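3. Materials and setting

3.1 The packing table

The study looks at how people pack a small mixed order at a table before carrying it home. We were interested in plain things: what gets put in first, where the items wait until their turn comes, and what is done with containers that have a heavy or awkward lid. Earlier work on packing has mostly dealt with checkout lanes, where the belt decides the order in which goods arrive. At a table the packer decides, and the layout of the table matters more.

All sessions were held on one large white table. We chose a plain surface so that clear containers and their edges would be easy to make out in the recordings. A pilot round on a patterned tablecloth had been hard to code, and we dropped those recordings from the analysis. Items were placed by hand at the start of each trial from a printed layout sheet. Figure 1 gives two views of the table.
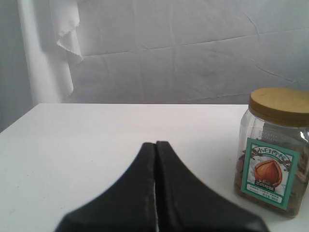 Household Logistics Group, Department of Consumer Studies, Corkavstead College

Figure 1. The packing table. First view: clear jar with round wooden lid, standing on the right side of the table. Second view (next page): paper bag and juice-colored drink bottle.

The jar was the item that gave packers the most to think about. It is clear plastic, close to square with rounded corners, and the lid is a round piece of light wood. Square jars sit well against the side of a bag and against one another, but the round lid does not follow the outline of the body, and a second item laid on top of it tends to rest unevenly. In the pilot round several packers lifted the jar by the lid alone. We therefore asked everyone in the main study to treat the jar as if the lid might come off, and to hold it by the body.

The starting position of the jar was on the right of the table in half of the layouts and on the left in the other half. Left-handed and right-handed packers were given both. No item was allowed to start closer to the table edge than the width of a hand.

3.2 Packers and sessions

Packers were recruited through a notice at the Taltton food hall and through word of mouth. They were adults who did their own grocery shopping at least once a week. Each was paid for one visit. Joanne Staniforth ran the sessions and read the same short instruction to each packer: put the items in the bag the way you would at home, and say when you are done. No time limit was given, and questions about the "right" order were answered by repeating the instruction.

The full set holds 1,169 single placements, where a placement means one item put into the bag and let go. If an item was taken out and put back, the second time counted as a new placement and was marked as a repack. We coded 11 kinds of placement by where the item ended up and which way it was turned. Suleiman Onyeka coded all of the recordings, and a second coder went through 300 of the placements without seeing the first set of codes. Where the two disagreed, they watched the recording together and settled on one code.

3.3 Bag and bottle

We used plain brown kraft paper bags with twisted paper handles and no printing. Paper was chosen over cloth for a simple reason. A paper bag stands open without help, so the packer has both hands free, and the opening keeps much the same shape from one trial to the next. Bags were used more than once. Creases in the front panel were accepted, but a bag was replaced if it leaned, if the bottom had gone soft, or if a handle had pulled away from the rim. We bought 200 bags from Dritau and had some left over.

The handles need a note. When both stand up above the opening, as they do on a bag that has been unfolded and set down, the packer has to reach between them or push one aside. We left the handles as they fell and did not fold them outward before a trial. Packers who folded them down themselves were allowed to do so, and this was coded.

The bottle was a small plastic one with a yellow-orange drink in it and a white ribbed screw cap. Its body is a rounded square, so in outline it is a near match for the jar. Some layouts started it right beside the bag, with little room for the hand on that side. Following Szewczyk, we call this a crowded start. An open start is one where the item can be gripped from any side. 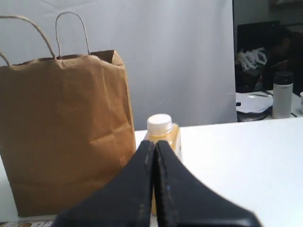
3.4 Coding of item order

For each trial we wrote down the order in which items went into the bag, leaving out repacks. Order was then compared with the starting distance from the bag, measured on the layout sheet from the middle of the item to the nearest side of the bag. Items at equal distance were given the same rank. Trials in which a packer put in two items at once, one in each hand, were kept, and both items received the earlier rank.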